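Home | About the club | Projects | Gallery | Links | Contact

We use cookies to remember your settings and to see which pages get read. Accept | Manage

Visbridge Robotics Club: the kitchen project, spring term

I run the projects side of the club and I was asked to put together a gallery for the website. The last gallery made us sound like a research lab, so I've tried to be plainer in this one. The project is called Imero, after nothing in particular. The stated aim was to have a robot arm tidy a small set of kitchen things onto their proper racks. I voted against it in January, on the grounds that a person can do the same job in a few seconds while talking to someone else, and I still think that's a fair point. I lost the vote, and then I spent most of the term working on it anyway.

Two teams took part. Tai was the older group, who wrote the grasping code from scratch. Prelex was the newer group, who wanted to teach the arm by showing it what to do and letting a model work out the rest. There was a good deal of talk early on about which approach was the future. My own view is that most of the term went on cables, and both teams will tell you the same if you catch them in the right mood.

A few notes on how it was run, for parents and for anyone thinking of joining next year.

Prelex recorded 1,933 demonstrations between the start of term and the end of March. People are impressed by that number when they hear it, and I'd ask them not to be, at least until they've heard what was in it. A lot of those recordings are nearly the same movement, done by the same few students in the same corner at the same time of the evening. We went through them at the end and threw out 170 where the arm had plainly missed or somebody had stopped halfway. The rest were kept, including plenty I would have thrown out too. The students disagreed with me and it was their project.

Tai's code was shorter and easier to follow, and it came with a different set of troubles. It needed to be told where everything was. Move a rack by the width of a finger and it would carry on as if nothing had changed, very calmly, and put the item down on thin air. They fixed this with a calibration routine, then with a second calibration routine that checked the first. I asked whether we were now tidying mugs or measuring tables and didn't get a clear answer.

Scoring was the part I cared about most. At the open evening last year a robot that had worked once in the afternoon was described as "working", and I was determined not to have that again. So a run only counted if the item was on its rack when the arm moved away, with no one touching it, and every attempt went down on the sheet, including the embarrassing ones. Some of the students thought this was harsh. I'd say it was the most useful thing they learned all term — more useful than the model.

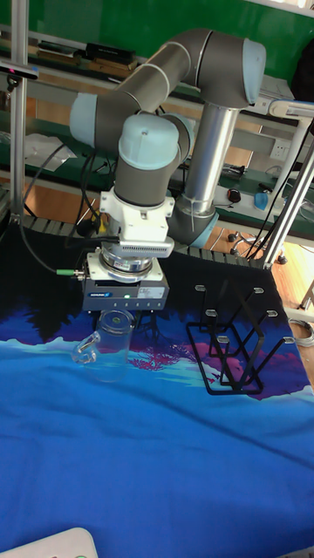 Mugs were the task both teams argued over longest. A gripper that closes nicely on a block of wood has a much harder time with a handle, and the peg it has to end up on is a small target. We made it worse for ourselves by choosing a clear glass one, where the blue of the cloth shows straight through the sides and the cameras have very little to go on. The black wire rack has six short pegs, so in theory there's a choice of where to hang it. In practice both teams picked one favourite peg early on and stuck to it, and I have my doubts about anything that has only been tried on a favourite peg.

On the final scoring evening the better of the two managed 85 per cent on the mug, which the team was delighted with. I was pleased for them as well, though I did point out that nobody had moved the rack.

We'll be back after the summer. I have suggested a project with no crockery in it, and so far there hasn't been much support.

Get club news by email once a term. Enter your address to sign up. You can unsubscribe at any time.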